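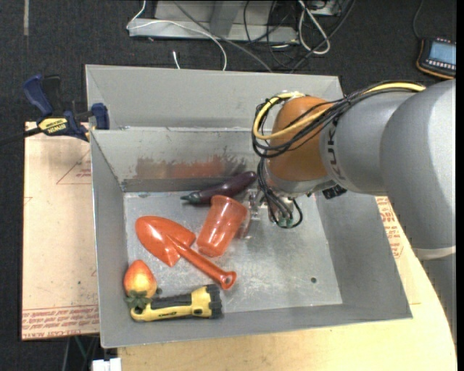

Bin picking at the Tretville shop, gripper down next to the orange-red cup.

ROBOT CORNER — quick one this month, I'm typing between cuts.

The arm is picking out of the metal bin now. Big step from January, when all we had was a bare arm and a lot of opinions. Tincuța Vlad wrote the grasp code and named it Zallport, don't ask me why. It looks at whatever is in the bin, picks a spot to grab, goes for it. Last long run was 154 tries, 14 drops. Most of those were the eggplant. Curved and glossy, slides right out of the fingers. Flashlight is easy if it grabs the middle. Trowel depends which way it's lying.

Still to do:
Cables. They sag at the wrist and I don't love it. Need a proper sleeve, or at least more ties.
Clamps. One bar clamp on the bin corner is not a fixture. Tincuța wants brackets bolted to the table, I'm fine with that if somebody else drills.
Lighting — the shiny floor of the bin throws glare and the code thinks it's seeing an object. Matte paint maybe? Bring ideas.
Fingers. Trying softer pads next, 3 sets are cut and waitng on glue.

Parts fund is at $617, mostly going to the brackets and a spare gripper.

If you have odd shaped plastic stuff at home, toy food, old kitchen things, drop it in the box by the door. Nothing glass please. And if the arm is powered stay outside the tape, even if its not moving. Evening sessions start at 7, come watch.

Trovinine Shared Workshop, Tretville | Contact us | © Trovinine | Back to top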